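Notes for the Milorach session, slot after lunch. 9 likes · 2 comments

Start with the number on the invite. Loden says its table-clearing policy works 292 times out of 300. Ask who counted. Pause.

We ran it at Fornon for a month. It dropped things. Fine, everything drops things. What bothers me is the fault that came up 62 times and never reached the log: jaws close on a light paper cup, cup folds or slides out, the controller reads "closed" and reports a good grasp. The arm then carries air to the bin and opens over it. Success.

Say this slowly: closed is a jaw position. It tells you nothing about what is between the jaws.

The vendor's answer was more demonstrations. Maybe. We added about 40 and got the same fault, a bit faster.

Safety part, don't skip. Twice the arm went back over the table at full speed while someone was reaching for the "cleared" cup. No injury. The stop button was on the wrong side of the table, which is on us.

What I'd want before believing any rate: a force reading on both fingers, a person checking the bin, and wrappers left on the table.

Leave this up for questions.
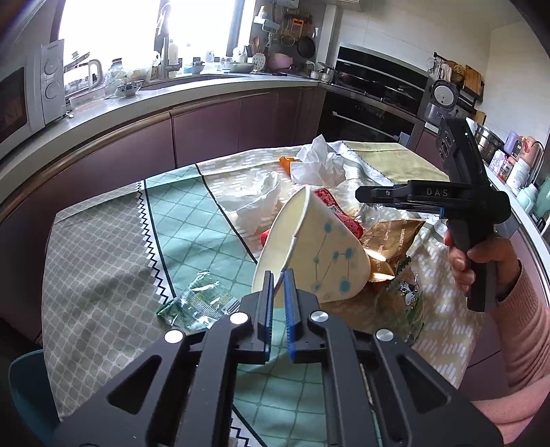

Cui, in the comments: We had the same false grasps until we made the log wait for a weight change at the bin. Our rate fell a lot and the sales people stopped quoting it.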